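Setting up the Skondora bench kit for dish clearing

The Skondora is a two-arm bench kit sold by Skanley for sorting and loading tableware. It is priced and sized for training kitchens and small cafés that want to try automation at one table before paying for a full line. We have had ours on a timber bench since May. The steps cover layout, the arms, and the first loading run. Allow a full afternoon.

You will need a flat table, a square peg rack, a serving tray with a raised rim, a second tray for scraps and a clear bin for paper. Skanley sells a matched tray set under the Plomarska name, but any tray will do if its colour stands out from the table.

Step 1. Bolt the mounting rail along the working edge of the table. Tighten the end bolts first and the inner ones after. Fit both arm bases to the rail before you plug anything in.

Step 2. Run the cables. Each gripper cable should follow its own arm with enough slack for the wrist to turn fully. If a cable pulls tight at the elbow, the arm will stop and show a fault.

Step 3. Lay out the work. Put the rack on one side and the dirty tray next to it. The scrap tray and the bin go behind the arm that handles food waste.

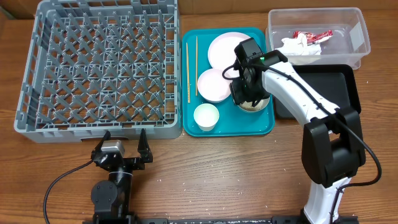
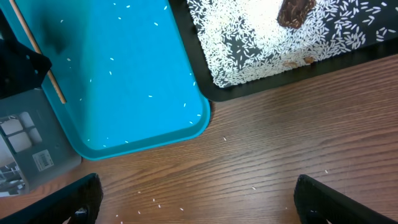
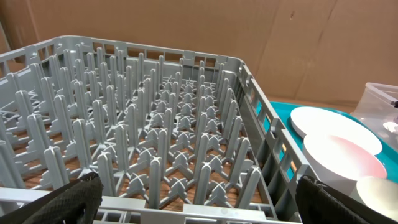 Igor Zawadzka
Workshop technician and kit reviewer

The first picture shows the general layout, with the rack at the far left and the teal tray beside it. In the second, rice is spread thickly over the black tray and a few grains have landed on the wood. The third looks into the rack, with dishes on the tray to its right.

Step 4. Teach the rack. Open the rack menu, move the gripper by hand to one front corner and press Save, then do the same at the opposite rear corner. The software works out the slots between them. Do this again any time the rack is moved, even slightly.

Step 5. Scrape before you load. Set the scraping routine to slow for rice and other small food. On the fast setting it throws grains well past the rim, and you will be wiping the table between runs.

Step 6. Load plates first, then bowls, then cups. Chopsticks are best left on the tray and collected by hand — the standard fingers don't grip thin round items reliably. Orvokki Partanen at Jääskeläinen, the distributor we bought from, told me a narrower finger set is on the way.

The base kit came to $1,000 and the second arm added $468. The wrist cameras are included. Spare finger pads come in packs of 20, and Skanley suggests changing them every 300 hours.

Setup is straightforward if you have used a bench arm before. The manual is thin on rack teaching and the fault codes are listed only in the software. I'd recommend the kit for plates and bowls. For cutlery, wait for the new fingers.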